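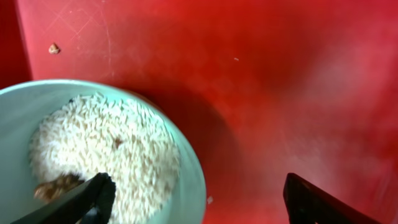

Clalomholm 的饭桌，我拖了好久才想起来要整理成一页。以前放上来的多半是菜，刚出锅的、撒了葱花的、大家还没坐下就先被偷吃一口的，翻来翻去都是热热闹闹的开头，吃完以后那一段倒是一张也没有。可是我自己最喜欢的恰恰是那一段：椅子推开了，话还没说完，有人去烧水，有人开始把碗往一处归。那只浅薄荷绿的圆碗，碗口厚厚的，摸着很顺手，里面还堆着一大捧白白的米粒，旁边挨着一小块褐色的东西，衬着底下的红色塑料，颜色好看得我都舍不得把它倒掉（当然最后总是要倒的，或者分给还没吃饱的人）。所以这一页就专门留给收桌子。图不多，话大概会有点多，熟悉我的朋友请多包涵，不熟悉我的朋友，欢迎你们到 Stinthorpe 来坐坐，我当面说得更多。

先从碗说起吧

我们这里的餐具是一点一点攒起来的，浅蓝、浅绿、粉红，都是淡淡的颜色，没有哪两次买的能完全对得上。刚搬来的时候我还想过要统一，列了单子，连盘子的直径都量好了，后来 Érica Brito 从她妈妈家拎来一大袋，哗啦啦往桌上一放，说这些都是好好的，买什么新的呀！我的单子从此就夹在菜谱里当书签了，到现在还夹在炖牛肉那一页。

碗里剩下的东西怎么办，这件事我们争过好几个晚上。Érica 是节俭派，一粒米都要想办法，她会拿剩饭炒蛋，炒得又干又香，我承认比我炒得好。我是懒人派，觉得少盛一点就都解决了。Jhun Baluyot 不参加争论，他只管埋头吃，吃完了问一句还有没有，所以他在的时候这个问题根本不存在。现在的做法是两边各退一步：干净的、没动过的，装进盒子放冰箱，盒盖上写个名字；动过的就倒掉，倒之前拿勺子把碗壁刮一刮，碗放到水池边上，先不要泡。

说到不要泡，我要多啰嗦几句。我小时候家里是吃完马上泡的，一盆水，油的不油的全进去，泡到最后连杯子也是油的，洗起来真是要命。后来学乖了，油碗归油碗，饭碗归饭碗，杯子永远第一个洗。Szu-yu Kao 头一回来帮忙的时候，看我把杯子一个个先挑出来，笑我像在分拣邮件。她笑归笑，第二回来，自己也是这么分的。

桌子怎么摆，收起来就怎么顺

桌子是老木头桌，暖暖的棕色，纹路是横着走的，擦干净以后下午的光照上去特别舒服。桌面不算小，可是东西一多，照样手忙脚乱。我们试过很多摆法，有一阵子垃圾放在地上，结果大家弯腰弯得腰疼；有一阵子沥水架放在水池那边，湿盘子端过去，一路滴水，地板上一串小水点，谁走过去谁滑一下。后来 Kavitha Alva 看不下去了，有天下午四点多，她一个人把所有东西搬下来，又一样一样搬回去，站在那里左看右看，像在摆橱窗。

她的摆法到今天也没有改过：左边放一只透明的长方形盒子，用过的纸巾、撕开的包装纸都往里丢；中间是那只大红色的长方形托盘；右边是灰色的塑料沥水架，盘子洗好了竖着插进去。托盘放中间，两边伸手都够得着，从左往右走一遍，桌子就收完了。说起来再简单不过，可是在她动手之前，我们这么多人天天围着桌子吃饭，居然都没有想到过。
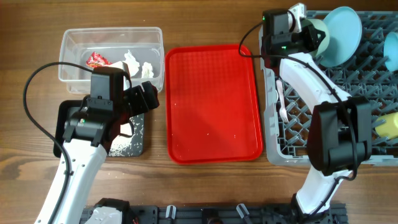

Kavitha 还立了个规矩，收桌子的时候不许站起来就走，要先看看自己面前。面前有纸巾就丢纸巾，面前有盘子就递盘子，不用管别人那一份。这个规矩听着有点严，用起来倒是很温柔，因为每个人要做的都只有一点点，嘴上还可以继续聊。我们好多重要的事情都是在这个时候聊出来的，比如夏天要不要去海边，比如楼上 527 那间到底是租给学琴的还是租给养猫的（最后来了一位学琴又养猫的，皆大欢喜）。

我特别喜欢盘子竖在架子上的样子。浅蓝的一只，淡绿的一只，稍稍斜着，前后挨在一起，像两个人在排队。盘子平着摞起来当然也省地方，可是摞着的盘子不爱干，第二天拿出来底下一圈水印，还得再擦一遍。竖着放，睡一觉起来就能用。只有一样要当心，大盘子要往里面插，碗放外头，要是反过来，拿碗的时候胳膊肘一碰，整排都要晃一晃，晃得人心惊肉跳。

还有米。做饭的人都懂，米这个东西最会跑！量米的时候跑一点，淘米的时候跑一点，盛饭的时候再跑一点，桌上有，托盘里有，有一回我在围裙口袋里也摸到了几粒，不知道已经跟着我走了几天。碎米粒落在深色的东西上最显眼，落在红托盘上就要低下头找一找。我的办法是先不用湿布，湿布一抹，米粒就粘得到处都是，越擦越多。用一把干的小刷子，朝一个方向慢慢扫，扫到一个角上，再捏起来。Jhun 的办法是把托盘端起来往水池里一磕，比我快得多，就是声音大，邻居的狗要叫。

洗碗用的东西，也有人写信来问过，我就一起说了。洗洁精我们用的是 Notau，镇上小店灌装的，拿着 600 毫升的旧瓶子去灌就可以，味道很淡，有一点点像柚子皮。不要直接往碗上挤，倒一点在小碟子里，拿海绵去蘸，一瓶能用好久。海绵我们剪成小块，用旧了就降一级，去擦灶台，再旧了去擦鞋。抹布是 Taha Abdel Rahman 的领域，他对抹布的讲究，我在别的页面里已经写过长长的一篇，他看了很得意，打印下来贴在自己房间的门背后，这里就不再重复了。

小件总是最后才想起来

盘子碗都收完了，大家拍拍手准备去喝茶，这时候一定会有人喊一声：还有叉子！叉子勺子真的很会躲，躲在纸巾底下，躲在碗里面，躲在盘子和盘子中间。有一年冬天，我们找一把小勺子找了整整一个 12 月，最后是在糖罐里找到的，它一直插在糖里，只露出一点点柄，我们每天喝茶还都在用那个糖罐。

所以现在小件洗好以后，直接平着放在沥水架里头，靠着架子的边。那把淡粉色的叉子就是这么躺着的，柄宽宽的，头上圆圆的，颜色已经有一点淡了，还是我们这里最受欢迎的一把。小朋友来了要用它，大人其实也偷偷抢。Szu-yu 说用它吃面条特别好卷，我试过，没有觉得有什么不同，可是她每次都这么说，说着说着，我再去卷的时候好像也觉得顺了一些。

沥水架底下是空格子，斜的直的交叉着，从格子里可以看到桌面的木头。这样通风是好，可是太细的东西会漏下去，牙签啦，小朋友的迷你勺啦，都漏过。要放细东西，就找个杯子竖着装。还有，架子隔几天要整个端起来，把下面的桌面擦一擦，木头怕闷着水。Taha 会一边擦一边哼歌，哼来哼去是同一段，我们现在一听到那几个音，就知道架子又被端起来了。

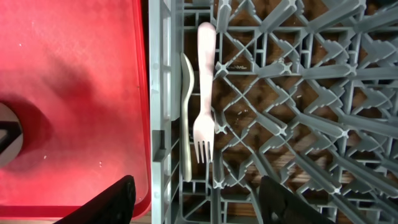
纸巾和包装纸

接下来是我管的一块，所以会写得特别仔细，请大家忍耐。

那只透明盒子最初是装点心的，点心吃完了，盒子又结实又好看，实在舍不得扔。我本来想拿它装纽扣，洗干净晾好，往桌上一放，转身去接个电话，回来里面已经有两团纸巾了。大家都以为是给他们准备的！我想想也好，就随它去了。透明的盒子有透明的好处，满没满一眼就知道，用不着谁去掀盖子。要是不小心把不该丢的丢进去了，也马上能看到，Érica 的发圈就是这样救回来的，还有我的一张电影票，上面沾了一点酱油，照样让我进场了。

纸巾请揉成团再丢。平着丢进去，看起来才几张，盒子已经满到口上了，手一压又弹起来，很气人。包装纸也是一样，那种红红亮亮的，自己会慢慢张开，要多捏一把，或者压在纸巾下面。Jhun 喜欢把包装纸折成小三角，折得很整齐，摆在盒子里一个挨一个，我有时候倒盒子之前还要欣赏一下。

湿的、有汤汁的，请不要放进这只盒子，走几步丢到厨房的桶里去。这一条我讲了很多遍，大家记得的时候多，忘记的时候也有，忘记了我就把盒子拿去冲一冲，也不费什么事。盒子冲完要倒扣着晾，它底边有一道一道的棱，水喜欢藏在里面。

装米的黑盘子

黑色的那只盘子，说是托盘也可以，说是大碟子也可以，边上高起来一圈，里面是深深的灰黑色。我们拿它来摊米。从米袋里舀出来，先倒在黑盘子上，用手轻轻拨开，有没有小石子、有没有坏掉的米，白底子上看不清，黑底子上清清楚楚。这个办法是我外婆教的，外婆用的是一块黑漆的木板，每天傍晚坐在门口拨米，拨一会儿，和过路的人说一会儿话，拨完了天也就黑了。我没有外婆那样的耐心，可是偶尔拨一次，心里会很静，手指头凉凉的，很舒服。

一个人煮饭，100 克米就够吃得饱饱的，大家一起吃就按人头往上加。Taha 那份要多加一点，他自己不承认。我们平常是 6 点开始淘米，谁先到家谁动手，所以傍晚进门的时候要是闻到饭香，就知道自己来晚了，得去收碗。拨米的时候总会有那么几粒跳出去，落在盘子外面的木头桌上，不用急着去追，等全部拨完了再一起扫。我以前是跳一粒追一粒的，追到后来米没拨多少，桌子倒是擦得很亮。 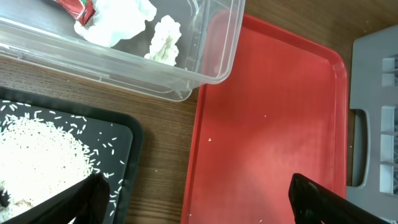

米拨完了，黑盘子用干布擦一下就好，不要沾水。它有一点爱留水痕，白白的一圈，要用力才能擦掉。收的时候靠墙立着，别压在别的东西下面，边上那一圈磕出缺口就可惜了。

红托盘是最后一个收的，前前后后什么都经过它，碗从它上面走，叉子从它上面走，面包屑、米粒也都在它上面歇一歇。它用了这么多日子，面上已经磨得哑哑的，对着光才有一点亮。有朋友劝我换一只，说现在有木头的，有带花纹的，摆出来更像样。我去店里看过，摸了一圈，又空着手回来了。红的多好呀，冬天傍晚天暗得早，灯一开，桌子中间就有一块暖暖的颜色，盛什么都显得好吃。

擦托盘用拧干的布，先擦边，再擦中间，边沿转弯的地方拿手指顶着布多走一遍，那里最容易藏东西。擦好了不要马上收进柜子，就让它在桌上晾一晾，反正过一会儿还要端茶出来。我们的茶叶放在一只旧铁罐里，罐子上贴着 Au 两个字母，是 Kavitha 贴的，她说秋天喝的那种茶叫 Autumn，标签纸只够写这么长。后来罐子里换过好几种茶，标签一直没有换，新来的朋友都很认真地问我 Au 是什么牌子，在哪里可以买到。

写到这里，水壶已经在叫了，Szu-yu 在隔壁问我要不要加姜。下次我想放一些晒被子的图，还有楼梯口那几盆薄荷，它们长得有点疯，谁来都可以剪一把带走，剪刀挂在门后面，用完请挂回去。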